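Trarner guest unit 3, bedroom and hall
Inspection 2020-12-06, inspector Nikola Janevski

Smoke alarm, hall: pass. Test button held, sounder clear with bedroom door shut.
Smoke alarm, bedroom: fail. Low-battery chirp. Replace before next let.
Escape route: pass. Clear width at narrowest point 600 mm.
Window restrictor: pass. Screws tightened.
Electric heater: see comment. Cord runs under rug. Reroute along baseboard.

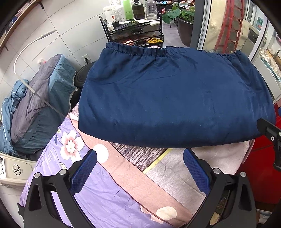 Outlet by bed: pass. Cover plate replaced, no scorching.
Bed frame: pass. Slats seated, no sharp edges.

Reinspection of failed items in January, Špela Mujić.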